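Data > Household > Waste > Cokus README

Cokus
Kerbside sorting lookups, Prolthorpe and surrounds

Read this first

A table of household rubbish items and which bin they go in. Version 2. Plain CSV, UTF-8, commas. One row per item. If you only want the bin answer, use item_name and bin and ignore the rest.

Started as a fridge list. Got too long for the fridge. Then people kept asking for it so it went in a spreadsheet, then the spreadsheet got out of hand, now it's this.

Local rules only. Prolthorpe town bins, plus the Munro transfer station for stuff that can't go kerbside. If you live somewhere else your council will have its own list and it will be different in annoying ways. Don't copy ours over and assume.

What's in it

724 rows. Each row is one item as a normal person would name it — "milk bottle lid", not "HDPE closure". Where the same thing has more than one everyday name there's one row and the other names go in also_called. Doona/quilt/comforter, that sort of thing.

600 rows have a checked answer. The rest are marked unchecked and the bin field holds our best guess, or it's blank. Please don't publish the unchecked ones as if they're settled. It's happened already and we got the emails.

Columns

item_name — lower case, singular where it makes sense
also_called — semicolons between names, often blank
material — free text, see notes, it's messy
bin — one of the seven values below
prep — anything you have to do first (rinse, flatten, lid off)
status — checked or unchecked
note — whatever didnt fit

Bin values

yellow: mixed recycling
blue: paper and cardboard only
green: garden and food scraps
red: landfill
munro: take it to the transfer station
shop: take back to a shop that collects it
reuse: too good to bin, give it away

Bins are lid colours. A few older streets still have the previous lids and the colours don't match up. Go by the sticker on the front if there is one. We did think about changing the values to words instead of colours but everybody says "the yellow bin" so colours it is.

How the answers were worked out

The printed guide that comes with the rates notice first. Then the sign boards at Munro. Then asking at the gatehouse. When the guide and the gatehouse disagreed we went with the gatehouse and said so in note. Search note for "gatehouse" to pull those out.

Material is from the label where there was one. Otherwise somebody had a look and a bit of a scrunch. The scrunch test is the usual one: ball it up in your hand, let go, if it springs back call it plastic, if it stays put it's probably paper or foil. Not perfect. Waxed paper fools it, so does some of the thicker bakery film. Rows decided this way say "scrunch" in note and a fair few are still unchecked.

Tearing helps. Paper gives you a fuzzy edge, film stretches first. Coated paper does a bit of both, so if in doubt, red.

Small stuff

Most of the questions we get are about small stuff, so a few lines on it.

Anything smaller than a credit card tends to drop through the sorting line, whatever it's made of. So a small bit of perfectly good paper is still red unless it's tucked inside something bigger. Receipts are red at any size (thermal coating). Bottle lids: take them off and put them in the lids tub at Munro, or red. Foil can be saved up and squashed into a ball, fist size or bigger, then yellow.

Shredded paper: green in a paper bag, tied. Not loose! Loose shred blows all down the street on collection morning. Not blue either, which surprises people.

Stickers off fruit: red. Yes even the ones that say compostable. Gatehouse was firm.

Tissue paper, the wrapping sort: blue if plain. Red if it has glitter or a shiny side. Baking paper red. Butter wrappers red. Paper straws green if they've gone soft, otherwise red, and don't ask why the guide splits them, we asked and didn't get far.

Soft plastics: shop, where there's a collection on. When there isn't one, red. This has changed a couple of times and probably will again, so check the shop before you drive in with a boot full of bread bags.

Changes in version 2

— split "takeaway container" into plastic, foil, cardboard and cardboard with plastic lining. Was one row, was wrong for most of them
— coffee cups moved from yellow to red
— batteries all to munro, button batteries get their own row
— added the shop value. Used to be munro with a note
— prep column is new. Used to be jammed in note
— fixed a bunch of spellings, aluminium was in there four differnt ways
— took out the brand names. Too many, and packs change

Still to do

Textiles section is thin. Shoes in particular. Also nothing on nappies beyond one row, and nothing on pool chemicals, which need to be done properly or not at all. October is when Munro changes its signs over so there's a recheck due after that.

Material needs cleaning up. "plastic", "Plastic", "plastic?", "soft plastic", "film". All the same column. Somebody could fix it in an afternoon. Hasn't been an afternoon.

Known problems

Excel turns a couple of the item names into dates if you open by double clicking. Import it as text instead.

Some rows have a trailing space after the bin value. Trim before matching or you'll wonder where your greens went.

The lookup page on Povolell runs off version 1 and hasn't been updated. If it tells you coffee cups are yellow, that's why. Use the file till that's sorted.

also_called isn't searched by the Povolell page at all. So "doona" finds nothing if the row is under "quilt". Known, annoying, not fixed.

Using it

Free to use, print, stick on a shed door. Say it came from Cokus and keep the version number on it so people know how old it is. If you change answers for your own area, change the name too please — there's already one copy going round with our name on it and another town's bins.

Don't use it for business waste. Different contractor, different rules, and the transfer station charges by weight for trade loads. Not for anything medical either. Sharps go back to the chemist, there's a row for it but the row just says that.

Corrections

Send the item name, what you think the answer is and where you got it. A photo of the sign or the guide page is best. "My neighbour reckons" is fine as a starting point but goes in as unchecked. One item per message makes it easier. Replies are slow over summer.

If it's a new item tell us what you'd call it at home, not what's on the pack. 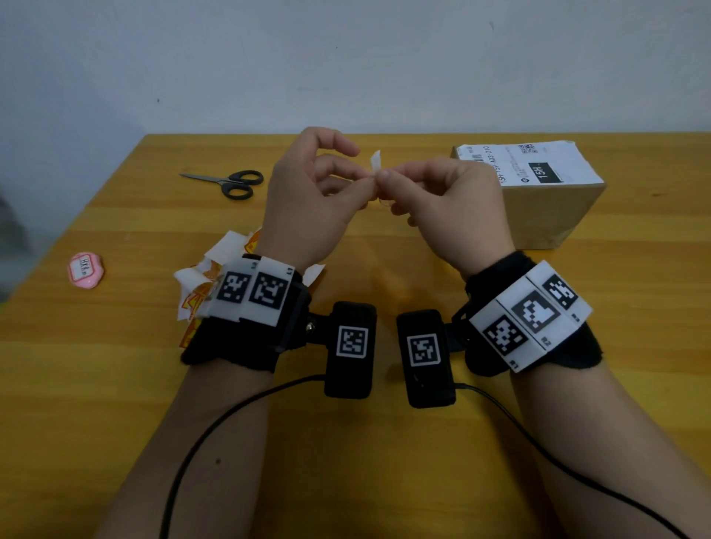
Small white scrap, paper or film. Too little for blue either way — red.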